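Teaching a route by remote control: Tien-fu Lai on Kameo

Ploltix trains its Kameo walker on outdoor routes driven by hand.
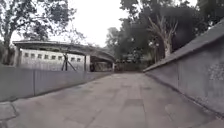 Lai starts each route with two slow passes on the handset. "The operator sets the line and the speed. The robot logs both, with the joint loads," he says. Paved ground between walls suits a first lesson, in his view, as the steering inputs stay small.

The current set holds 800 demonstrations, of which 600 are used for training and the rest for testing. Poor driving is kept if it ends in a recovery. "If you only show it the middle of the path, it has no idea what to do at the kerb."

Lai expects to add steps and loose gravel in January.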